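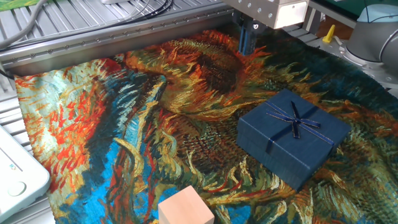
Perception on patterned backgrounds

Work since the November report has gone into the segmentation and grasp planning modules of Gestero. The Jidport bench was set up with a printed sunflower cloth under the objects, in place of the plain gray mat. The cloth has strong oranges and blues and it wrinkles, so both the color mask and the plane fit have to cope with more than they did before.

The main test object is a navy gift box with a ribbon bow on the lid. The old planner treated the bow as part of the lid surface and set its grasp height too high. The new version fits the lid from its edges and ignores anything raised in the middle. A pale wood cube near the front of the bench is used to check that the planner keeps to the object it was asked for.

We logged 125 trials with the new planner before April 15, 2020. The box was segmented correctly in all but 26 of them. Most of the misses came from dark patches in the print being merged with the side of the box — the depth channel fixes this when its weight is raised, at the cost of slower planning.

Control

The approach controller now runs at 500 Hz. Fledwood supplied the updated driver and we have had 2 restarts with it, both traced to a timeout setting on our side. Joint limits are read from the config file at startup and are no longer hard-coded.

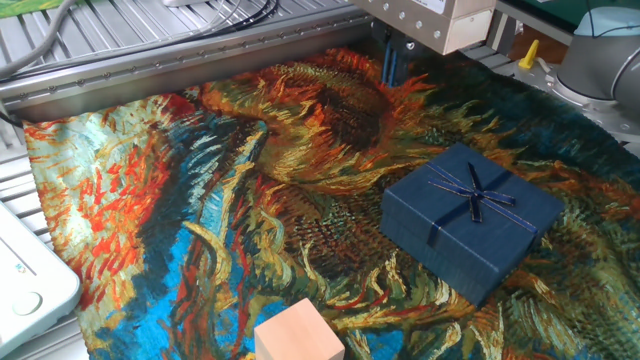 Will the new planner need retraining for each new background?

The lid fit has no learned parts and carries over as it is. The color mask does need a short calibration, which the operator runs from the Gestero tool panel.

Next period

Merge the depth weighting into the main branch. Move the trial logs to the Mahasneh server. Repeat the trials with the box turned to different angles.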